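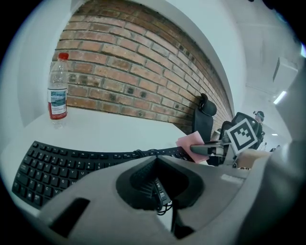 Maya Bitar's objection to the usual way of telling the story is that the desks came first and the machines second, and that any account of automation at Carkalico which begins with the robots has the order wrong. Most staff who have written about the period agree with her on the dates, if less often on what they mean.

Office automation at Carkalico refers to the gradual transfer of routine desk and mailroom tasks to software and robotic handling at the company's records center in Galladport. The program is known inside the company as Gil, after the name given to its first scheduling software. It covers the sorting of incoming paper, the removal of notes and clips before scanning, the labeling of files and the clearing of shared desks at the end of a shift.

Background

Carkalico stores and digitizes paper records for insurers, clinics and local governments. The Galladport center opened with 4 intake rooms, each with its own clerks, its own supervisor and its own way of marking up a file. Clerks wrote instructions to one another on sticky notes, and a file could pass through several hands before it reached a scanner. Notes had to be peeled off, read, typed into the file record and thrown away. In a busy week in February this work alone kept 15 people occupied.

A software package bought from Cleredholm took over the scheduling of files between rooms. It did not touch the paper. Its main effect was to bring the intake rooms under a single queue, so that clerks no longer chose which file to open next. Bitar and others date the start of automation from this change. Rimantas Laur, who supervised the second intake room, kept a paper list alongside the software for most of a year and gave it up only when the room was merged with its neighbor.

Handling of paper

Robotic handling was added later, for tasks that involve thin, light or sticky items. Paper notes proved harder than boxes or bound files. A note that is gripped too far from its edge tends to fold, and one that is pulled straight up can take the surface of an old page with it. The method now in use at the center takes the note near a corner and draws it back at a low angle.

The movements are learned from examples performed by staff using hand-held grippers at ordinary desks. Clerks take turns at this work in short sessions, between their other duties. A session may involve moving a note, turning a page, or putting away the things that collect beside a keyboard. The set used to train the note-handling routine holds 3,784 examples. Sessions in which the person hesitated or dropped the item are kept and marked as such.

Old paper is still handled by people. So are files with wax seals, photographs or handwriting in pencil.

Effects on staff

The company made no layoffs during the change, but it stopped replacing intake clerks who left. Those who remained were moved into two new grades, one for checking and one for demonstration. Checking consists of reviewing files that the system has set aside as doubtful. Demonstration is paid at a slightly higher rate, a point that was settled only after a long dispute over whether it counted as skilled work.

Evaristo Varela argued the staff side of that dispute. His position was that a clerk who shows a machine how to lift a note is passing on a trade, and that the pay should reflect what is passed on and not the minutes it takes. The company accepted the higher rate but rejected the reasoning - the agreement describes the payment as an allowance for concentration.

Opinions on the work itself are divided. Some clerks prefer demonstration because it breaks up the day. Others dislike repeating a small movement that they had long since stopped thinking about. Checking is generally regarded as the more tiring of the two, as the easy files no longer reach a person and every file on the screen has something wrong with it. Breaks for checkers were lengthened after complaints of eye strain.

New employees are trained differently as well. They once learned the filing codes by copying notes, and picked up the habits of the older clerks along the way. Mireille Bouvier, who runs the training room, has brought back a week of manual intake for all new staff, on the grounds that checkers who have never processed a file by hand miss errors in the order of pages.

Current use

As of Oct 15, 2025, the automated line takes in over 700 files on a normal working day. The manual line remains open for fragile material and for clients whose contracts require it. A proposal to extend the program to the Cleredholm package's billing functions has been discussed but not adopted.

See also

Document scanning
Learning from demonstration
Records management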